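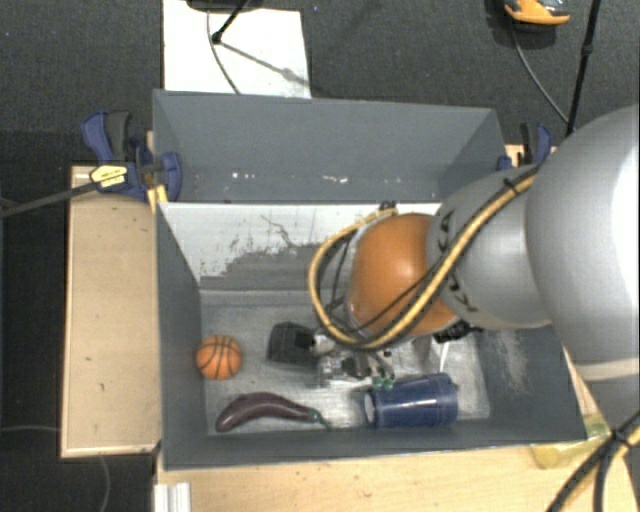
Bin picking over the gray bin: a basketball, an eggplant and a cup, with clamps on both sides.

How to budget for a bin-picking station (the parts around the arm, too)

Posted November 16, 2022

When I put together my first robot budget, I had one big line for the arm and one smaller line that said "misc." Please don't do that! The arm is the easy part, because somebody sends you a quote. It's everything bolted, clamped and zip-tied around it that eats your money, and I've now planned enough of these to have a system I like.

Step 1. Write down the job before you shop. Mine was "pick mixed small items out of an open bin, one at a time." That one sentence decided the reach, the gripper and the table. Put your heaviest item and your most awkward one on the list too. A ball, a cup on its side and a curvy toy eggplant ask very different things of a gripper, so I like a mix like that for planning.

Step 2. Price the gripper as its own project. You need the gripper, the mounting plate, the fingertips and the cable, and they may come from four different places. I got quotes from Jasteo and Skesico. Skesico looked cheaper until I added the adapter plate, which was another $661 (it was on page two, naturally). My final gripper line came to $2,397 with everything on it.

Step 3. Give cables and hoses a line. Look at how much slack there is in that yellow hose, with a big loop by the orange wrist joint. The wrist has to turn, so you need extra length, and extra length costs money. Measure with the arm stretched out AND folded up, then order the longer one. Throw in a bag of cable ties while you're at it.

Step 4. Decide how the bins stay put. You can pay for custom fixtures, and someday you may want to. For a first station I'm a big fan of bar clamps on a wooden top. I set aside $108 for clamps and scrap lumber, and I can move the whole layout in a few minutes if I change my mind (I always change my mind).

Step 5. Plan on wear. Bins get scraped. Check out the white coating on that sloped panel, worn right through along the bottom. I buy spare bins with the first order and put fingertips down as a repeat cost.

Step 6. Ask about lead times before you promise anyone a date. The shop in Sandoval quoted me 8 weeks on the mounting plate, and the Istham warehouse closes for part of December. If you have to spend this year's money this year, call this week.

Step 7. Keep a cushion. Mine is a separate line with its own number, and I only touch it after the arm is running. Last time it went to a second stand and a longer network cable.

Got a quote you can't make sense of? Paste the line items in the comments (take the company name off first) and I'll go through it with you.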